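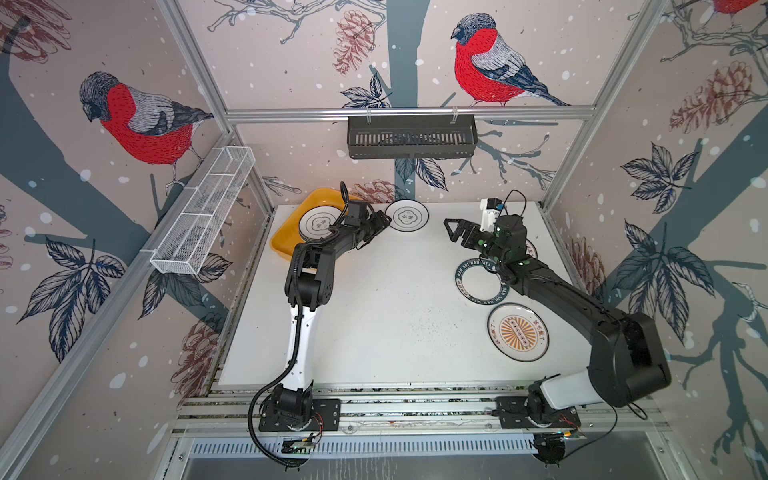 The two-arm cell on plate duty, bullfinch wallpaper and all.

Budget time again, and since Hawi Kahsay keeps asking me in the hallway what we want next year, I figured I'd put it in the newsletter and save us both the walk. The second cell is the big one! We have two arms in one small enclosure now, and everybody wants time on it. Feven has the plate work, Tekle has his grasping tests, and the sign-up sheet has been full since May.

I asked for two quotes. Dollby came in with a complete package, frame and arms and everything, delivered in 10 weeks. Itstead sells the arms on their own, which is a good bit cheaper, but then we cut and bolt the rails ourselves (I don't mind, I kind of like that part). Edmund leans toward Dollby because of the service plan. I lean the other way, mostly because we already keep spare fingers and cables for the kind of arm Itstead carries, and a mixed set of parts makes me nervous.

Some smaller things I'd love to squeeze in:

A spare gripper for each arm. We lost 5 working days in the spring waiting on one little part.

More plates. I'd like a box of 44, in more patterns than the black-rimmed ones and the orange sunburst. They're cheap, so please don't let this line get cut!

Cable clips, a bag of 100. The conduit on the arms hangs in loops and I'd like it tidier.

Wallpaper. Yes, it's a real budget line. I want a couple of different prints so we can change the background between runs, though I'll miss the birds.

If your group needs hours on the new cell, or you have strong feelings about Dollby versus Itstead, send me a note before September 3, 2025. Hawi closes the spreadsheet that afternoon and she's already given me one extension.

Deolinda Neves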